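How I Finally Packed a Carry-On Without Ironing Everything at the Other End

I posted my packing list for the Julthorpe trip back in May and a bunch of you asked how I got it all into one bag, so let me walk you through it. I'm no minimalist (I own way too many sweaters), but I've got this down to 40 minutes now and my shirts come out looking pretty decent.

Step 1: Get everything out where you can see it. Use the bed if you've got room. Make a pile for tops, a pile for bottoms and a pile for "maybe," and then put most of the maybe pile back in the closet. You know you won't wear it.

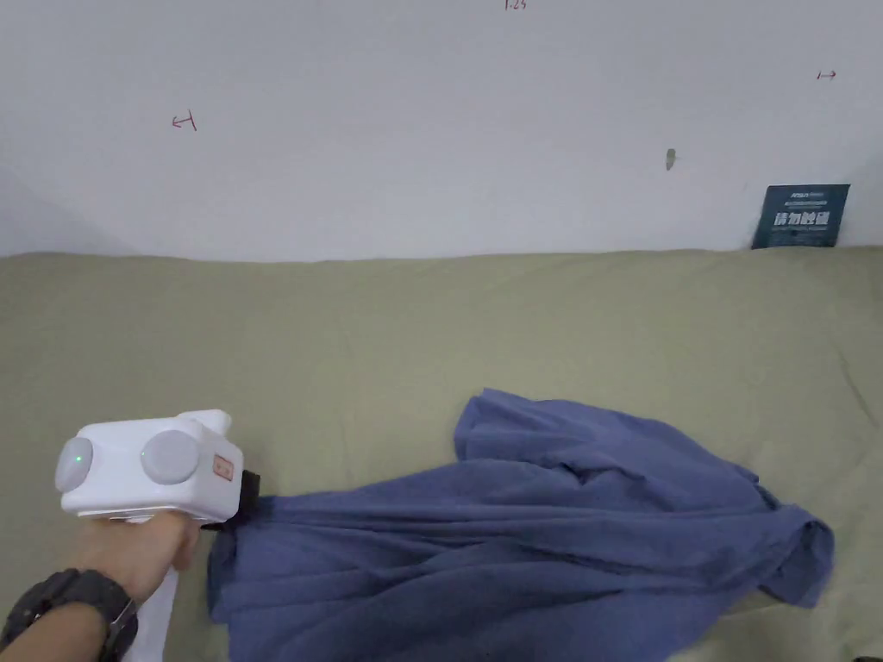
Gus Blackwood wrote in to say he skips the maybe pile completely, and that if he has to think about a shirt for longer than it takes to pick it up, it stays home. I tried it his way once and ended up buying a fleece at a gas station, so I'm keeping my pile.

Step 2: Pick your colors. Two neutrals and one color you like is plenty for a week. Mine are gray, navy and whatever blue thing is clean. Every top should go with every bottom, which sounds boring but means you can spill coffee on yourself and carry on with your day.

Step 3: Socks and underwear first. Stuff the socks inside your spare shoes, then put the shoes along the wheel end of the suitcase. I pack one extra pair of socks past what I need, and

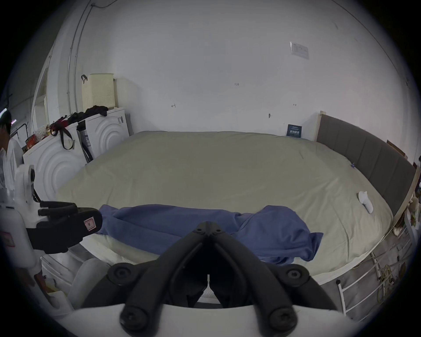 they go in last, in the outside pocket, so I can change on the way if my feet get cold. Planes are freezing!

Step 4: Fold pants in half lengthwise, smooth them flat, and lay them across the bottom with the legs hanging over the side of the case. Yes, hanging out. You'll flip them back over the top once everything else is in, and that's what keeps them from getting a hard crease at the knee. My grandmother did it this way with a trunk from 1935 and I still haven't found anything better.

Step 5: Roll the soft stuff. T-shirts, pajamas, gym shorts. Start at the hem and roll toward the collar, pressing the air out as you go.

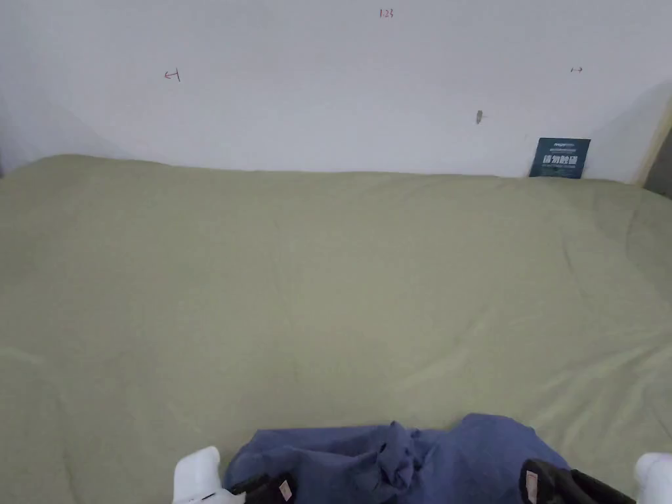
Don't roll too tight, though, or you'll get those little ridges across the chest that never quite hang out. Button-ups I fold around a tank top so there's something squishy in the middle.

If you use packing cubes, great. I had a set from Ondrejka that lost a zipper, and now I have the Tuketti ones, 5 to a set, and the smallest is perfect for chargers.

Step 6: Before you roll or fold a tee, lay it face up, pull the sleeves out to the sides and run your hands from the neck down to the hem. Takes a few seconds. Skip it and every wrinkle gets packed right in.
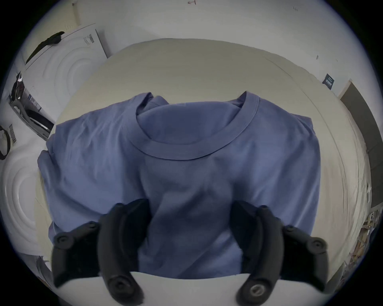 Blue crew-neck tee, still needs smoothing on the left

Flip the pant legs over, tuck your toiletries bag on top and zip up. Then weigh it, especially if you're bringing gifts home.

Updated 4 July 2021 to fix the sock step, which I'd left out entirely.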